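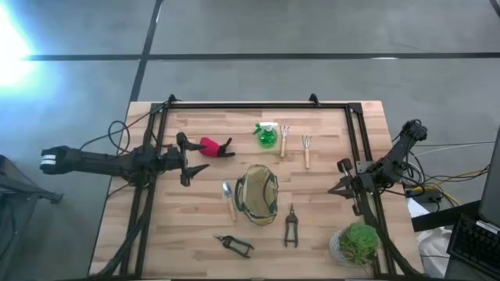

Gartenwerkzeug über den Winter bringen

Im Oktober bekomme ich immer die gleichen Fragen von Nachbarn und von Leuten, die diese Seite lesen. Wohin mit den kleinen Geräten? Muss man sie waschen? Kann die Sprühflasche im Gartenhaus bleiben? Ich schreibe deshalb einmal alles auf, was ich in den letzten Jahren ausprobiert habe. Ich bin keine Gärtnerin von Beruf, aber ich habe einen kleinen Garten in Jastville und eine Werkbank, und an dieser Werkbank verbringe ich im Herbst viele Abende.

Es geht hier nur um das kleine Werkzeug: Handgrubber, Handschaufel, Handschuhe, Sprühflasche, Schere. Für Spaten und Rechen gibt es eine eigene Seite.

Zuerst alles auf einen Tisch

Ich mache das nie direkt im Beet und auch nicht auf dem Boden. Ein heller Holztisch ist gut, man sieht darauf sofort Erde und Rost. Legen Sie alles nebeneinander und lassen Sie Platz dazwischen. Was man doppelt hat, kommt zusammen, damit man entscheiden kann, welches Stück man behält und welches man verschenkt.

Wenn der Tisch geölt ist, lege ich beim Waschen ein altes Handtuch unter. Buche mag kein stehendes Wasser. Einmal habe ich eine nasse Schaufel über Nacht liegen gelassen, und der dunkle Fleck ist bis heute da. Meine Freundin Amra Grgić hat mir geraten, ihn mit feinem Schleifpapier zu bearbeiten. Er wurde heller, aber weg ist er nicht.

Der Handgrubber

Viele sagen auch Handkralle dazu. Bei diesem Gerät bleibt die Erde gern dort, wo die Zinken zusammenkommen. Mit einem Schlauch bekommt man sie nicht heraus. Ich nehme eine alte Zahnbürste oder ein Holzstäbchen vom Asia-Imbiss, das ist schmal genug und kratzt das Metall nicht.

So gehe ich vor:

Trockene Erde abbürsten, draußen oder über einem Eimer.
Die Zinken mit lauwarmem Wasser und etwas Spülmittel waschen. Der Stiel soll dabei nicht ins Wasser.
Sofort mit einem Lappen abtrocknen und dann noch eine Stunde liegen lassen.
Rost mit feiner Stahlwolle abreiben, immer in Richtung der Zinkenspitze.
Ein paar Tropfen Öl auf einen Lappen geben und das Metall dünn einreiben.

Als Öl geht Leinöl oder ein säurefreies Öl aus dem Werkzeughandel. Speiseöl vom Supermarkt habe ich früher genommen. Mein Rat ist, es nicht zu tun: Sonnenblumenöl wird mit der Zeit klebrig, und im März hängen dann Staub und Spinnweben daran.

Verbogene Zinken kann man kalt zurückbiegen, wenn sie dünn sind. Ich spanne den Zinken in den Schraubstock, mit zwei Holzstücken dazwischen, und ziehe langsam am Stiel. Sitzt aber der Stiel selbst schon locker, soll man nicht am Stiel ziehen, sonst hat man ihn in der Hand. In diesem Fall fasse ich das Metall mit einer Zange.

Stiele aus Holz

Ein Stiel, der sich rau anfühlt, macht Blasen und Splitter. Ich schleife ihn zuerst mit 120er Papier und danach mit einem feineren, immer mit der Faser. Den Staub wische ich mit einem leicht feuchten Tuch ab. Dann kommt Leinöl darauf, dünn, und nach 5 Minuten wische ich alles ab, was nicht eingezogen ist. Am nächsten Tag noch einmal. Bei sehr trockenen Stielen mache ich das dreimal.

Bitte vorsichtig mit den Lappen! Lappen mit Leinöl können sich selbst entzünden, wenn man sie zusammenknüllt. Ich hänge sie einzeln im Freien auf, bis sie ganz hart und trocken sind, und werfe sie erst dann weg. Wer keinen Platz draußen hat, legt sie in ein Glas mit Wasser und macht den Deckel zu.

Wackelt der Stiel ein wenig, hilft manchmal schon das Öl, weil das Holz wieder etwas quillt. Wackelt er viel, nehme ich Holzleim. Alten Leim und Erde muss man vorher gut auskratzen. Danach braucht die Verbindung eine ganze Nacht Ruhe, auch wenn auf der Tube etwas anderes steht.

Handschuhe

Gartenhandschuhe leben länger, wenn man sie nicht in der Schublade vergisst, solange noch Erde daran ist. Stoffhandschuhe mit beschichteten Fingern wasche ich von Hand. Ich ziehe sie an und wasche damit meine Hände, mit Kernseife, so kommt man am besten zwischen die Finger. Danach innen und außen gut spülen.

In die Waschmaschine gebe ich nur Handschuhe ganz ohne Beschichtung, bei 30 Grad und ohne Weichspüler. Rote Handschuhe wasche ich allein oder mit dunklen Putzlappen. Das erste Mal habe ich es nicht gewusst, und ein weißes Küchentuch ist jetzt rosa.

Zum Trocknen nicht auf die Heizung. Die Beschichtung wird dort spröde und bricht an den Knicken. Ich stecke je einen Handschuh auf eine leere Flasche und drehe ihn nach einem halben Tag um. Haben die Fingerspitzen ein Loch, lohnt sich das Flicken meistens nicht. Solche Handschuhe kommen bei mir zur Werkbank und werden noch zum Ölen und Streichen benutzt.

Und ein einzelner Handschuh ist kein Abfall. Marlies Berchtold von der Gartengruppe sammelt einzelne linke, sie ist Linkshänderin und hat immer nur diese kaputt.

Sprühflasche

Eine Sprühflasche aus Kunststoff hält lange, aber der Sprühkopf nicht, wenn man Reste darin lässt. Die Flasche also leeren, mit warmem Wasser füllen und so lange sprühen, bis es klar kommt. Wenn der Strahl schief geht oder nur noch tropft, ist die Düse meistens verkalkt. Ich schraube den Kopf ab und stelle ihn in ein Glas mit Essig und Wasser, halb und halb. Eine Stunde reicht. Dann mit klarem Wasser durchsprühen.

War ein Pflanzenschutzmittel in der Flasche, bleibt diese Flasche für immer bei diesem Mittel. Man schreibt es mit einem wasserfesten Stift darauf, groß. Auch eine gut gespülte Flasche nehme ich danach nicht für Zimmerpflanzen und sicher nicht in der Küche. Reste vom Mittel gehören zur Sammelstelle und auf keinen Fall in den Abfluss.

Im Winter steht die Flasche leer und offen im Regal, der Kopf liegt daneben. Wasser, das im Röhrchen bleibt, friert und sprengt das kleine Ventil. Zwei Flaschen habe ich auf diese Weise verloren, bevor ich es verstanden habe.

Schere und Handschaufel

Die Schaufel behandle ich gleich wie den Grubber. Die vordere Kante ziehe ich einmal im Jahr mit einer Flachfeile nach, nur von der Innenseite. Scharf wie ein Messer soll sie nicht sein.

Bei der Schere löst man den Harz mit Spiritus. Fenster auf dabei. Ein Tropfen Öl in das Gelenk, zehnmal auf und zu, den Rest abwischen. Die Feder nehme ich heraus und lege sie in eine kleine Dose, sie springt sonst weg und man sucht sie lange.

Wo alles bleibt

Trocken ist wichtiger als warm. Mein Werkzeug hängt an einer Leiste mit Haken im Keller, die Zinken zeigen zur Wand. Früher lag alles in einem Korb, und ich habe mir beim Hineingreifen zweimal den Daumen gestochen. Ein Haken pro Gerät, und unter dem Haken ein Stück Klebeband mit dem Namen. Meine Nichte Seo-ah Bae hat die Umrisse mit Bleistift an die Wand gezeichnet, so sieht man auch, was noch draußen im Beet liegt.

Manche stecken die Geräte in einen Eimer mit Sand und Öl. Das geht gut für das Metall. Der Sand muss aber ganz trocken sein, und die Holzstiele dürfen nicht im Sand stecken. Für einen kleinen Eimer nehme ich 300 ml Öl und mische es mit den Händen unter, in alten Handschuhen.

Fragen, die schon gekommen sind

Hae-won Shim wollte wissen, ob man Grubber in den Geschirrspüler legen kann. Mit Holzstiel bitte nicht, das Holz reißt und der Leim wird weich. Ganz aus Edelstahl würde es gehen, aber die Erde verstopft das Sieb.

Eine andere Leserin hat gefragt, ob man Stiele lackieren soll statt ölen. Lack sieht am Anfang schöner aus. Bei mir ist er nach einem Sommer abgeplatzt, und dann muss man alles herunterschleifen. Ich bleibe beim Öl.

Über Rasenkantenscheren schreibe ich noch, wenn ich meine eigene wieder zusammengebaut habe. Zurzeit liegt sie in Teilen im Keller und eine Schraube fehlt.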